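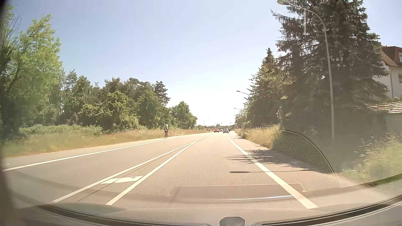
Revisión antes de salir: lista de comprobación para la furgoneta del club
Ruta de primavera, abril

¡Ya está aquí la primera salida larga del año! Hemos repasado la lista de siempre, le hemos quitado lo que sobraba y hemos añadido comentarios de las salidas anteriores. Se rellena el martes por la tarde, con el vehículo en llano y el motor frío. Marcad OK, PENDIENTE o NO PROCEDE, y escribid todo lo que os llame la atención, aunque parezca una tontería.

1. Neumáticos
Presión en las cuatro ruedas y en la de repuesto: OK
Dibujo, también por la cara interior: OK
Cortes o bultos en los flancos: OK
Comentario: la trasera derecha había perdido un poco desde marzo. Se ha inflado y se vuelve a mirar la mañana de la salida. Los valores están en la pegatina de la puerta del conductor, columna de carga completa — con bicis y equipaje vamos siempre en esa columna.

2. Frenos
Nivel del líquido: OK
Recorrido del pedal: OK
Freno de mano en la rampa del local: OK
Comentario: ¡qué diferencia con las pastillas nuevas! Frena recto y sin chirriar.

3. Luces
Cruce, carretera y posición: OK
Intermitentes y emergencia: OK
Luz de matrícula: PENDIENTE
Comentario: falla a ratos, huele a contacto sucio. Hay bombillas en el cajón de arriba, en la caja Lubis.

4. Cristales y visibilidad
Parabrisas limpio por dentro y por fuera: OK
Escobillas: OK
Líquido limpiaparabrisas: OK
Parasoles y gafas de sol a mano: OK
Comentario: el tramo de Vitard a Fledadska lo hacemos con el sol bajo de cara, y la película de polvo por dentro del cristal molesta muchísimo. Diez puntos para quien lo dejó reluciente.

5. Portabicis y remolque
Anclajes apretados con la dinamométrica, 40 Nm: OK
Correas sin deshilachar: PENDIENTE
Conector eléctrico: OK
Capacidad respetada, 4 bicis en el portabicis: OK
Comentario: hay 2 correas con el borde gastado. Se cambian, no se anudan. El remolque Drerkero está estupendo después del engrase, da gusto engancharlo.

6. Material obligatorio y botiquín
Chalecos dentro del habitáculo: OK
Señal de avería con pila cargada: OK
Extintor con la aguja en verde: OK
Botiquín completo: PENDIENTE
Comentario: faltan gasas y suero. Las tiritas grandes volaron en la última salida, comprad dos cajas.

7. Conducción y descansos
Dos conductores apuntados: OK
Paradas decididas antes de arrancar: OK
Carga repartida y sujeta con red: se comprueba el día de salida
Comentario: salimos a las 9. Relevo en el área de Vitard, aunque quien conduzca se encuentre fresco. La línea continua se respeta también cuando no viene nadie, y al arcén solo se sale por avería o emergencia. El año pasado llegamos todos descansados y con ganas de pedalear, ¡a repetirlo!

8. Documentación
Permiso de circulación, ficha técnica e inspección en vigor: OK
Seguro y teléfono de asistencia: OK
Comentario: el número está también pegado en la guantera, por si el móvil se queda sin batería.

Resultado: apta para viajar cuando se cierren los puntos 3, 5 y 6. Quien resuelva un pendiente, que ponga la hora al lado y deje la hoja en la carpeta azul del local.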